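4. Gripper Comparison

4.1 Purpose

The second half of the project compared two sets of fingers on the same arm. Section 3 covered calibration and is not repeated. The question was whether the stock flat fingers (set A) or the narrow pointed fingers (set B) are the better choice for handling a household basket and the items placed in it. Both sets mount on the same parallel gripper body, so the drive, the stroke and the controller settings were held constant.

4.2 Equipment

The arm was run from a Rovemach controller on firmware build 1013. Fingers for set A were supplied with the gripper. Set B was drawn by Danylo Hladun and printed in the Solska workshop, with a taper toward the tip and a small hook on one finger only. The hook was added after the first printed version let thin rims slide out sideways when the arm accelerated.

A small camera is mounted at the gripper with an LED next to it. The camera cable leaves the gripper and runs back along the floor with enough slack for the full reach of the arm. Cables were marked with folded tape tags, which saved time whenever a connector had to be traced.

4.3 Procedure

Each trial started from the same joint position. The arm moved to a point above the basket, paused, and opened the gripper. The operator then selected one of three tasks:

Rim grasp: close on the rim and lift until the basket clears the floor.
Handle grasp: place one finger through the handle loop and drag the basket a short distance.
Item pick: reach inside, close on a folded cloth and lift it out.

The closing force limit was left at the factory value. Travel speed was reduced for the item pick, as the full-speed approach made the wrist oscillate at the end of the move. The controller log was set to 3000 samples per trial, enough to cover the slowest item pick. A trial counted as failed if the object was dropped, if the fingers touched the basket wall before closing, or if the operator pressed stop.

4.4 Results

Set A was more reliable on the rim grasp. The wide pads tolerated an error in approach angle that caused set B to twist the rim and lose it. On the handle grasp the order was reversed. The flat fingers often struck the side of the loop, while the pointed fingers entered it cleanly and the hook held during the drag.

The item pick gave mixed results. Set B reached the cloth near the corners of the basket, where set A touched the wall first. Its small contact area was a disadvantage with thicker cloth, which rotated about the tips during the lift.

Two trials were discarded. In both, the log stopped early - the cause was a loose connector at the controller end and had no relation to the fingers.

4.5 Sources of Error

The basket was repositioned by hand between trials. Floor marks were used in the later sessions but not in the first. The perforated walls also gave the Vulia edge detector many false edges, and the rim height was entered manually for all reported trials.

4.6 Recommendation

Set B should stay on the arm for the remaining basket work, with a thin rubber layer added at the tips. Set A should be kept for rim lifts. The modified tips are to be printed in December and tested with the procedure in 4.3.
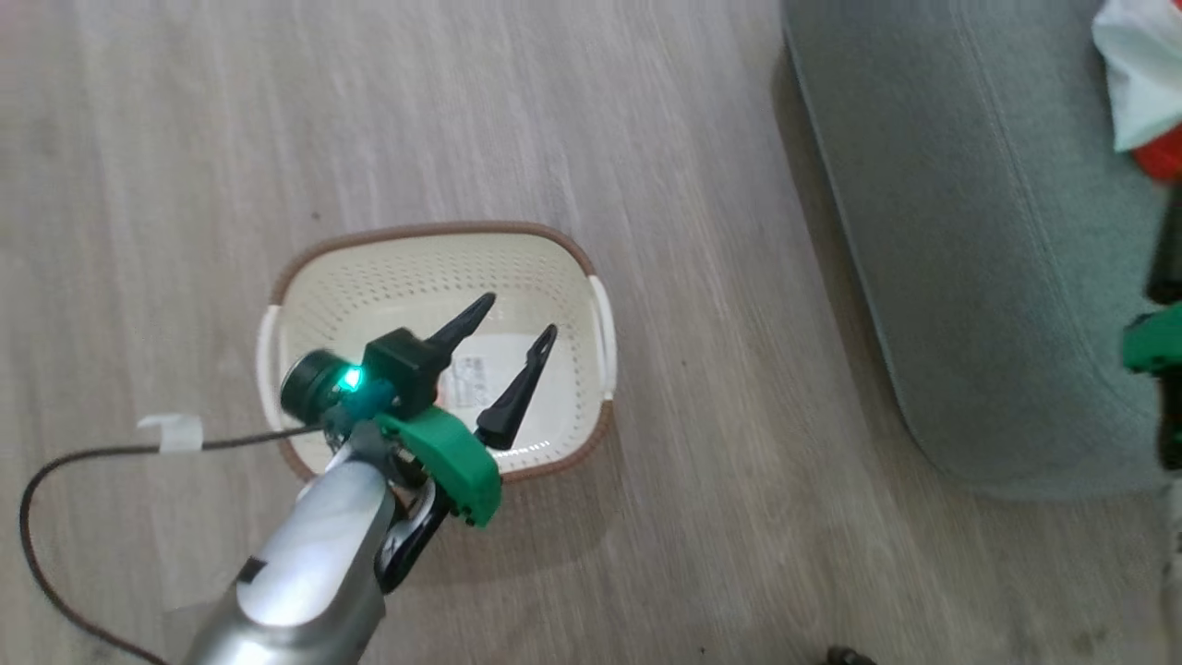 Figure 6. Pointed fingers open above the basket.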